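Fruit Belongs on the Table
Print | E-mail
2025-04-16
By Pantelis Tsolakis 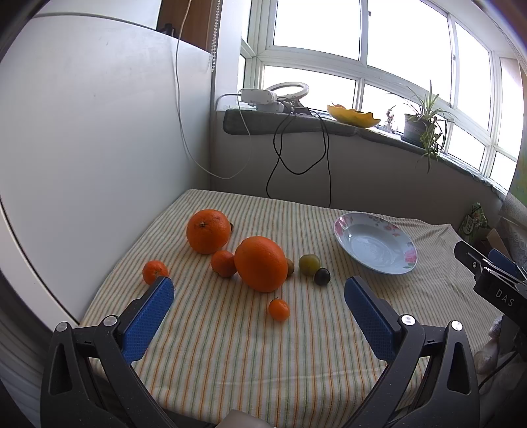
Oranges, a mandarin, small tangerines and plums on a striped cloth, with a flowered plate beside them.

Most fruit bought in this country goes straight from the bag into a refrigerator drawer, and a good part of it stays there too long. I kept mine that way for years. In January I began putting everything out on the kitchen table first, before any of it was put away.

It takes 2 minutes. Spread a cloth, lay the fruit on it and leave a little room between the pieces. A soft spot that can't be seen in a bag is easy to find this way, and so is a stem end that has started to mold.

Citrus is the simplest to deal with. Large oranges are fine on the counter for 6 days in my kitchen, longer if the room is cool. Small tangerines have thin skins and dry out sooner, so they get eaten first. If I have more than we can finish, the extra oranges go in the refrigerator, unwrapped.

Plums need more attention. A hard one should stay out until it gives slightly near the stem. Color is a poor guide, as some kinds are still yellow-green when ripe and others turn dark purple well before they are ready. Press gently with a thumb. Ripe ones go in the cold and should be eaten within a couple of days.

I don't wash anything until it is going to be eaten. Water left in the dip around a stem does more harm than a bit of dust.

The cloth matters less than people think. Any cotton one that can stand a hot wash will do, and stripes hide juice stains better than plain cream. Mine came from the market in Wenwood and has been through the machine 52 times by my wife's tally on the laundry room door. The orange stains have mostly come out. Plum is harder, and needs cold water right away.

Print this article | E-mail to a friend

Related items
Marmalade in Small Batches
The Brastside Winter Market
Getting Stains Out of Table Linen
Old Plates for Everyday Use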